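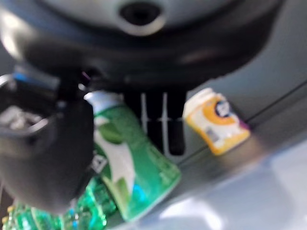
Figure 4. Green container with white cap and leaf-pattern label, standing on the table.

3.2 Containers and labels

The second group of objects in the study was made up of capped containers of the sort kept beside a sink or on a laundry shelf. We wanted to know what people go by when they put such things away: the color of the body, the cap, the picture on the label, or the printed words. Earlier work on kitchen shelves (Section 2) suggested that words matter less than most people say they do. The households in that work, however, had arranged the shelves themselves and knew where everything stood. In the present study the shelves were new to everyone.

The container in Figure 4 is typical of the taller items in the group. The body is green and the cap is white, and the label uses several shades of green with a large white leaf shape running down the middle. A smaller, darker green leaf sits inside the white one. There is a small bright blue accent near the lower part of the label. The lettering cannot be read in the figure, and for our purposes it did not need to be. In the interviews participants called this item "the leaf one" or "the green one" and seldom used its name.

Sessions were held in two rooms, which we refer to by the names of the buildings, Laxdal and Piklow. Each room had a table and an open shelf unit. Participants worked alone and were asked to move the items from the table to the shelves in whatever order and arrangement they liked. No time limit was given. Each person completed 12 rounds, with a short break after the sixth, and was interviewed at the end. Across all participants this produced 1694 placements that could be coded. Placements where the item was put down and then moved again within the same round were coded by final position only.

Coding followed the scheme drawn up by Aishwarya Kaimal for the November pilot, with one change. In the pilot, body color and label color were a single category. This worked poorly for items like the one in Figure 4, where the body and the label are both green - coders could not say which of the two a participant had been following. We therefore recorded body and label separately and added a third code, "overall color," for cases where they matched. The pilot placements were recoded under the new scheme but are not included in the counts given here.

Overall color was the most common basis for grouping in both rooms. Participants tended to start with the items that stood out most and fill in the rest of the shelf later. Green items were usually placed next to each other even when they differed in height and in use. Several participants said in the interview that they had sorted by use, but their shelves did not bear this out. One participant at Piklow described her top shelf as "the cleaning shelf" although it also held two food items with green labels.

Leaf graphics caused a separate difficulty. They appeared on a number of items in the set, and some 20 placements brought together items that shared a leaf and little else. We first treated these as errors. On review we kept them as a grouping of their own, as the participants concerned gave the same account of what they had done and repeated it from round to round.

Cap color had less effect than expected. White caps were common in the set, which may explain this, and the question is taken up again in Section 4 together with the results for boxes and pouches.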